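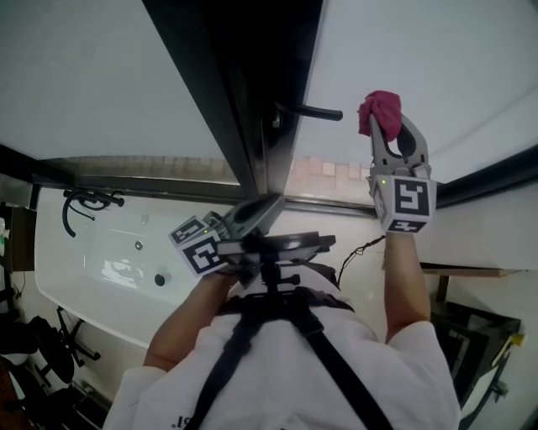
Fig. 19. Wiping the right-hand frosted panel with a crumpled cloth.

Section 4: Frosted windows over a bathtub

Frosted glass is a joy to clean once you get the hang of it! It forgives small streaks, it glows when the light comes through, and it takes very little product. The steps below are for two-panel windows with a dark center frame, like the ones in the Stondport and Druvcombe bathroom sets.

You will need: one soft cloth, 500 ml of warm water, a small squirt of dish soap and a dry towel for the sill.

1. Move bottles and soap off the rim of the tub and lay a non-slip mat inside it.

2. Dampen the cloth and wring it out hard. It should feel barely wet.

3. Bunch the cloth up and start in a top corner. Press it flat against the pane and work across, then down — short overlapping strokes are best.

4. Finish one panel before you cross the center frame. Dark frames show every drip, so run a clean corner of the cloth along the edge as you go.

5. Rinse the cloth, refold it and do the second panel the same way.

6. Dry the sill and the bottom edge of the frame with the towel, then rinse out the tub.

Note: If your glass has its textured side facing the room, use small circles in step 3. Soap loves to hide in the texture, and circles lift it beautifully.

Note: Replacement Skivodari sill seals are listed under part 1218. Fitting them is covered on page 41.

CAUTION: Never stand on the rim of the tub. Keep both feet on the mat or on the floor.

CAUTION: Do not use scouring powder or steel wool on frosted film. Scratches in the film cannot be polished out.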